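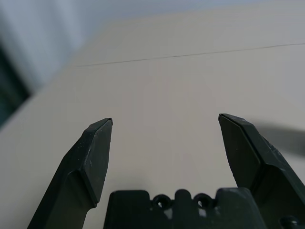

Caring for a Light-Colored Work Table

Clatby Home Notes – Surfaces, part 6

A pale tabletop shows everything: pencil, coffee, glue, the gray smear left by a metal ruler. Most marks come off with little effort if the right cleaner is used first. The wrong one can leave a dull patch that is harder to fix than the stain.

Find out what the top is made of before using anything stronger than dish soap. Tables sold as "beige" or "sand" may be laminate, painted board, or oiled wood, and each takes different treatment. Look at the underside. An unfinished edge or a screw hole usually shows the core.

Daily cleaning

Wipe with a damp microfiber cloth and a drop of dish soap in a bowl of warm water. Wring the cloth until it no longer drips. Follow with plain water, then a dry cloth. Soap left behind attracts dust and will look like a stain within a week.

Pencil and ruler marks

Use a white vinyl eraser first. Pink erasers can leave color of their own. For gray metal marks, a paste of baking soda and water works on laminate. Rub with a fingertip, with no pressure, then rinse. Do not use the paste on oiled wood.

Dried glue

White glue: lay a wet cloth over it for 13 minutes and lift with a plastic scraper held nearly flat. Hot glue: chill with an ice cube in a bag and pry from one side. Super glue: acetone on a cotton swab, laminate only, and test under the table first. Keep acetone off painted board entirely.

Scrapers

A plastic scraper with a square edge is safer than a rounded one, which rides up over the glue and slips. Dress the edge on fine sandpaper when it gets nicks. The Flalska scraper has held up well in our shop. The wider Rosico one flexes too much for glue but is fine for wax.

Heat and water rings

White rings in an oiled finish often respond to a dry iron on low over a folded cotton cloth. Lift every few seconds and check. Rings in laminate are usually mineral deposits – white vinegar diluted by half removes them. Brown marks are scorches and do not clean out.

Felt, mats, and clamps

Rubber feet can stain a light finish permanently, especially black rubber. Put felt or cork under anything that stays in one place. Clamp pads should be cork or clean scrap wood. Replace felt pads once they pick up grit, and vacuum the table before sliding anything across it.

Re-oiling

Oiled tops need a thin coat twice a year. We do ours in May and again before the heating goes on. Wipe off all excess after 13 minutes, and spread the rags flat outdoors to dry. Oily rags in a pile can catch fire.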